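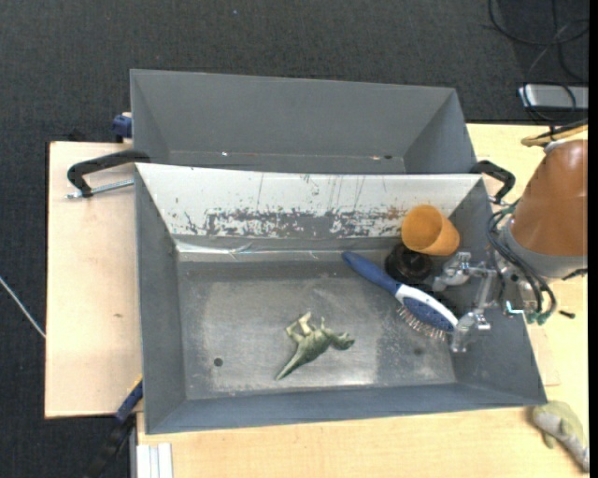

My sister says I should have hired a moving company for both ends and been done with it. She said it twice on the phone Wednesday and once more by text, with a link to one.

She may be right. We moved from Vellham to Hastdale in November, and I decided we would pack everything ourselves and only pay for the truck. The quote for full service was 3,000 dollars. The truck and two guys to load it came to a lot less than that, so I figured the difference was ours to keep.

What I didn't figure in was the evenings. I packed after work, from dinner until I couldn't see straight, and the kitchen alone ate up most of a week. I started with the things we never use, which felt smart, and then spent the last two days wrapping plates in dish towels -- the paper had run out and the store on Morais Street was closed.

Labels were the other problem. I wrote "misc" on 12 boxes. Hair things, toys, batteries, the good scissors, the manual for a stove we no longer own. If I do this again I will write down at least one real item on every box, even if it's a dumb one.

The drive was fine. We left at 6 in the morning and stopped once. The truck got there before we did and the guys were sitting on the front steps eating sandwiches.

The new place is smaller but the closets are better. The heat comes on with a bang -- the landlord says it's normal for the building. Internet took longer than it should have. Vatum sent someone out who didn't have the right part, then sent him back with it on a day I was at work, so we went on using our phones for a while.

We are mostly unpacked now. There are still boxes in the hall and I walk around them. The bookshelf needs two screws I'm sure I put in a sandwich bag and taped to something. I've checked the back of the shelf, the desk and the lamp box. Tomorrow I'll go buy new ones.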